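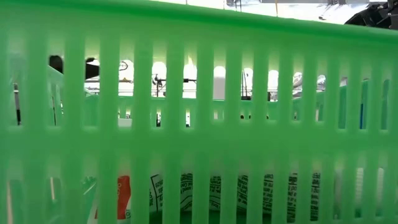 **Ata da reunião de março – grupo da horta e da cozinha da Adora**

Começámos na sexta-feira às 18h30, ou melhor, era essa a hora da convocatória. Às 18h30 estava eu e a chaleira. Quando já éramos gente suficiente para ocupar os dois bancos, abri a sessão e ofereci-me para escrever a ata, coisa de que me arrependi logo no segundo ponto, porque falaram todos ao mesmo tempo. Se faltar alguma coisa, digam-me antes da próxima!

**1. Ata anterior**

Aprovada. Pediram-me só para corrigir o nome da rua do viveiro, que eu tinha escrito mal, e para tirar o comentário sobre o bolo de cenoura. Corrigi a rua.

**2. Contas**

Temos 3191 euros na conta, já com as quotas de quem pagou até ao fim do mês. Ainda falta entrar o dinheiro da feira de Salinas e sair a fatura da água. Perguntaram se dava para comprar o triturador de ramos este ano. Eu acho que sim, mas houve quem preferisse esperar pela fatura da água (o verão passado ainda dói a muita gente) e ficou assim: voltamos a falar disto na próxima reunião, com a fatura na mão e dois orçamentos diferentes. Eu trato de um deles. Para o outro ninguém levantou a mão, por isso o ponto fica em aberto.

**3. Talhões**

Há 73 talhões atribuídos e uma lista de espera que não para de crescer. Dos que estão atribuídos, quatro continuam ao abandono desde o outono. Discutimos isto durante imenso tempo. Uns queriam mandar já a carta a retirar o talhão, outros lembraram que houve doenças e mudanças de casa, e eu andei a mudar de opinião conforme quem falava. Votámos: segue primeiro uma mensagem simpática, com prazo até ao fim do mês que vem, e só depois a carta. Passou com 2 votos contra.

Também ficou decidido que as alfaces e as couves dos canteiros comuns são mesmo comuns, mas que se colhe folha a folha. Arrancar a planta inteira, não. Vou pôr isto num papel plastificado ao pé do portão.

**4. Rega**

O programador da Matero voltou a falhar a meio da semana e a zona de baixo passou dois dias sem uma gota. Mudámos as pilhas, voltámos a pôr as horas e desde então tem regado – vamos ver até quando. Propus regressar ao horário antigo, às seis da manhã, e ninguém se opôs. Quem tem morangos junto ao muro pediu mais um gotejador por linha; há tubo que chegue no armário, é só pedir a chave.

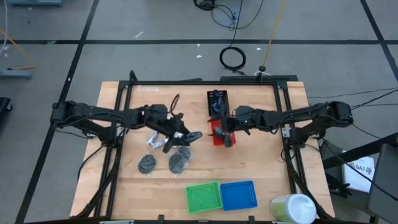

Ainda na rega, faltava falar das torneiras. A do lado do portão pinga e a do fundo está tão dura que só se abre com duas mãos e muita paciência. Combinámos trocar as duas de uma vez, num sábado de manhã, com a água cortada entre as nove e as onze. Aviso o grupo na véspera, para que ninguém apareça de regador vazio.

**5. Almoço da primavera**

O ponto mais animado da noite, como sempre! Fica no pátio, ao meio-dia e meia, e cada casa leva um prato. No ano passado tivemos saladas a perder de vista e quase nada para acompanhar, por isso desta vez há uma folha para cada um se inscrever: sopas, pratos de forno, saladas, sobremesas. O pão encomenda-se à padaria Jultley, que nos faz as broas grandes se ligarmos com antecedência (ligo eu). Discutiu-se se havia música. Há, mas baixinha até à sobremesa, por respeito aos vizinhos do lado de cima.

Sobre a louça: nada de pratos descartáveis. Quem vem traz prato, copo e talheres de casa, e leva-os de volta por lavar. Houve um protesto contra esta última parte, mas o nosso lava-louça não dá para mais.

**6. Troca de sementes com Salinas**

O pessoal de Salinas convidou-nos outra vez. Temos feijão de trepar, abóbora-menina e coentros com fartura; tomate é que este ano foi pouco. Peço que tragam as sementes bem secas, em envelopes de papel, com a variedade escrita por fora. Da última vez havia três envelopes a dizer só «as boas».

**7. Outros assuntos**

- A chave do armário tem de voltar ao prego. Sempre.
- O composto do caixote da esquerda está pronto a usar, o da direita ainda não.
- Apareceu um par de luvas azuis, tamanho pequeno. Estão comigo.
- Pediram um banco à sombra da figueira. Gostámos todos da ideia, falta a madeira.

Encerrámos às 20h15, com o chá já frio. A próxima reunião é à mesma hora, e o primeiro ponto vai ser o triturador.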